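recipe text dump for the Karham family cookbook, typed up from index cards and Golshifteh's notebook. Work in progress, ask before you reuse.

# karham-cards

Kitchen stuff, mostly rice, stews, pickles. Some Dilow bakery sheets at the end.
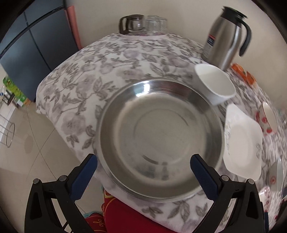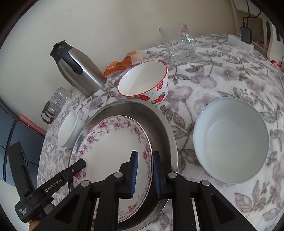

## What's in it

- `cards.csv` - 373 rows, one per card
- `notebook.csv` - Golshifteh Bakhtiari's notebook, 300 rows, half of them very short
- `ingredients.csv` - 2906 lines, split out from both
- `skipped.txt` - cards we couldn't read, or only a title

## Columns

`id`, `title`, `title_fa`, `source`, `serves`, `body`, `notes`

`serves` is blank a lot. Don't fill it in by guessing, Mahsa tried and we had to roll it back. `notes` is whatever was in the margin, incl. phone numbers (removed) and one complaint about an oven.

## Units

Left as written. Cup = tea glass on the older cards, regular cup on the newer ones. No good way to tell except the ink. Keyvan wants a `grams` column, fine, but put it in a separate file please.

"Spoon" with nothing else: soup spoon. Except for saffron.

## Known problems

- roughly 40 duplicates between cards and notebook. Same dish, diffrent amounts. Keep both
- eggplant spelled three ways
- `title_fa` broken if you open it in a spreadsheet and save. Use a text editor!!
- Dilow sheets are scaled for a shop, not a house. One says 40 eggs
- soaking times missing on most of the bean cards
- row order means nothing, sort by `id`

## Typing rules

Lowercase ingredients. One step per line in `body`. Crossed out text goes in square brackets. If you can't read a word put `??` and move on, Wenceslao does a pass at the end.

## Who

Typing: Mahsa Nazari, Keyvan Heydari. Checking: Wenceslao Montecinos. Scripts: Henrik Frerichs, who doesnt cook.

## Todo

- [x] split ingredients
- [ ] pickles, second box
- [ ] ask Golshifteh re: the quince card
- [ ] license?? family says ok for personal use, nothing in writing yet

Next update April probably.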